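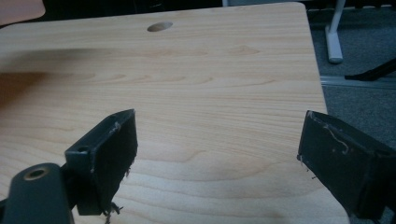 Small parts storage on a shared desk: lidded box or open tray?

Asked by wosed_bench in Workspaces and Storage

I have a maple-look desk with a cable grommet near the back edge. Two of us use it on alternate shifts, so everything has to come off the surface at the end of each shift. The loose stock is small cartons, cable ties, clear plastic strips and a bag of 200 label sleeves. Right now it goes into an open tray and gets mixed up by Friday.

I am considering a hinged-lid plastic box from Ciketti or the shallow Vahidi tray with dividers. Two questions:

Does a hinged box waste too much desk space when it is open?
How do I keep small items from going down the grommet?

Max depth available on the shelf is 11 inches. Budget is not a concern at this level.

3 answers

Beril Keskin
Accepted answer

Go with the hinged box, provided the lid opens past vertical or holds itself upright. A lid that folds flat behind the box doubles the footprint. A lid that stands up adds almost nothing.

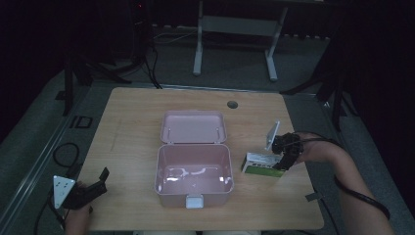 Orientation matters more than brand. Set the box in the middle of the desk with the hinge toward the back edge and the latch facing you. The pink one is set up this way, with the lid standing between the open box and the far edge of the table, and the grommet ends up behind the lid and to the right. Anything you drop while loading has to get around the lid before it reaches the hole. Stage cartons on the right side of the box if you are right-handed, printed side toward you so you can read it before packing.

Loading order that works for us at Jandirine:

1. Empty the box completely and wipe it out.
2. Cartons first, on edge, against the hinge wall.
3. Bagged items in front of the cartons.
4. Flat and narrow items last, on top.
5. Close the lid without pressing. If it needs pressure, take something out.

Measure the shelf with the box closed and the latch included. A latch usually sticks out a little and people forget it. For the grommet itself, buy a snap-in cap with a brush or a slotted cover. Measure the hole diameter first. The caps are sold by nominal size and a cap that is 2 mm too small will fall through.

gridline_tom

Tray. Boxes just hide the mess.

Comment from wosed_bench: The tray is what I have now. That is the problem.

Comment from gridline_tom: then get dividers

halvard_p

Agree with the first answer on the box. One addition on the clear strips, which are the item most likely to get left behind at a shift change. They do not show up against pale wood grain.
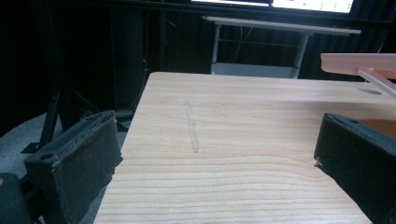
A translucent strip on a pale wood tabletop. Easy to miss at a glance.

Bundle them with a colored band or put them in a tinted sleeve. A dark desk mat also works but then you have to move the mat to get at the grommet, and on ours the edge curled by September. If you use a mat, cut it short of the back edge.

Also check the hinge type. Molded hinges on the cheap boxes are rated for a number of cycles, 2,000 on the one I have, and at several openings per shift you get there sooner than you would expect. Pin hinges last longer and the pins can be replaced.

Comment from wosed_bench: Ordered the hinged box and a brush cap. Is the cap supposed to be glued?

Comment from Beril Keskin: No. Press fit only. If it is loose, put one turn of tape around the collar.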